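Are humanoids ready for chores, or just for moving chairs?

ovik_shaugen
Mar 5, 2025
Disalus claims 343 chair moves without a drop. I'd call that a bench result.

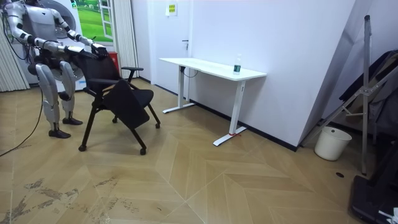

tangen_alva
Casters make it a hard job. The load steers itself, so the arms and feet have to agree on a heading. With one hand on the top edge of the backrest and the other against its side, yaw is at least controllable. I'd still want force logs.

jsjoberg
Disagree. A chair on wheels forgives a lot – try a full laundry basket.

ovik_shaugen
Or a wet floor. Plotano quit after 4,000 trials on mopping. 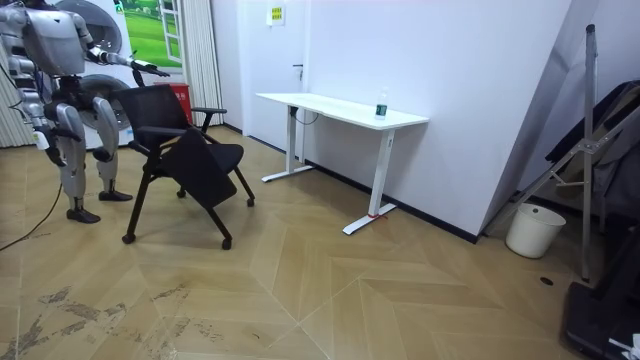
Arm extended over the chair, seat at a tilt.

jsjoberg
Reach is fine. Cycle time is what kills it on a shop floor.

tangen_alva
Then post your cycle times.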